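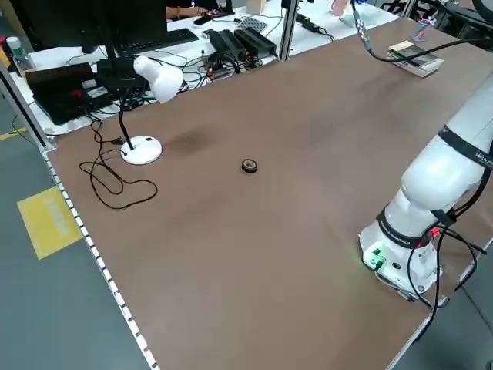
Início | Cultura | Comer | Viagens | Opinião

A arte de não deitar nada fora

29 de abril de 2018

O meu tio Gaetano Grasso morreu com 76 anos e deixou-nos 53 frascos de parafusos. Estavam etiquetados, o que só piorava as coisas. «Vários», dizia o primeiro. «Vários, pequenos», dizia o segundo. Havia um «Não servem», cheio até à tampa.

Em Villa, a aldeia onde viveu, isto não espantou ninguém. Guardar é ali uma espécie de religião sem padre, com sede nas garagens. Em outubro passei lá uma semana a esvaziar a dele e recebi mais visitas de pêsames do que no velório. Vinham todos de mãos atrás das costas, a espreitar as prateleiras.

Corrado Ferri, vizinho de sempre, levou um aspirador Culetti que não trabalha desde que a filha fez a primeira comunhão. Perguntei-lhe para que o queria. «Para peças», respondeu, com a paciência que se tem para gente da cidade. Já tem outro igual, também para peças.

5 comentários | 156 partilhas

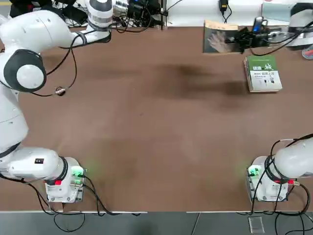

Os cabos merecem um capítulo à parte. O tio tinha uma arca deles, enrolados uns nos outros com uma intimidade que me constrangeu. Qualquer pessoa reconhece o género: o cabo preto e fino que faz uma volta sobre a mesa e acaba num conector redondo de metal, pousado no tampo com ar de quem espera. Um cabo assim não se deita fora. No dia seguinte aparece o aparelho a que pertencia, e a culpa dura anos.

Tentei ser moderna. Comprei um livro sobre o desapego, 20 euros, capa muito branca, que manda pegar em cada objeto e agradecer-lhe. Agradeci a três dobradiças e a meio rádio Jasthorpe. Ao quarto agradecimento entrou a minha tia, olhou para mim e foi fazer café.

No fim enchi um contentor, que a aldeia esvaziou durante a noite com grande discrição. Trouxe para casa um único frasco, o «Não servem». Está na cozinha, ao lado do livro. Na semana passada soltou-se o puxador de uma gaveta e fui lá buscar um parafuso. Serviu.

Partilhar | 5 comentários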